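Why Do Bottles Have Caps?
A big look at a small thing, for curious readers 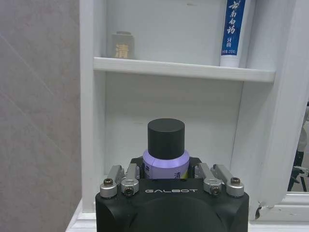
Open the bathroom cupboard at home (ask first!) and have a look at the tops of the bottles. Shampoo, mouthwash, bubble bath, hand cream. Nearly every one of them wears a little hat, and that hat has a lot of work to do!

What is a cap for?

The first job is keeping the stuff in. Knock over a glass of squash and you have a puddle. Knock over a bottle of squash with the cap on and you just have a bottle lying down.

The second job is keeping other things out. Dust, hair and tiny germs are always floating about, and air can dry things up too. Have you ever left the lid off a felt-tip pen overnight? Then you know what air can do!

How does it hold on?

Lots of caps have a secret inside. Unscrew one and run your finger around it. Can you feel a raised line that goes round and round like a slide at the swimming pool? It is called a thread. The neck of the bottle has a thread as well, and when you twist the cap the two slide along each other and pull the cap down tight.

Other caps don't twist at all. Some snap on with a click, and some flip up on a hinge, a thin bendy strip of plastic. A good hinge can be opened and shut 1,000 times and still work. Imagine doing that with a piece of paper!

Who thinks these things up?

Surachet Nilsuwan designs bottle tops at a firm called Thongdee. He once made 240 paper and clay models for one cap before he found a shape that wet, soapy hands could grip. "Ridges help," he says. "Your fingers need something to push against." Look for ridges on the caps in your own home. Some are so fine you have to feel for them.

Caps you shouldn't open

Some caps only open if you push down and turn at once. They go on medicines and strong cleaners, and they are made tricky on purpose. Leave those to a grown-up, always.

Try it yourself

You need 2 empty plastic bottles with screw caps, some water and a sink.

Fill both bottles halfway. Screw one cap on tightly and give the other only the tiniest turn. Hold them upside down over the sink and squeeze gently. Which one drips first? Now try it again with half a turn, then a whole one, and write down what happens each time.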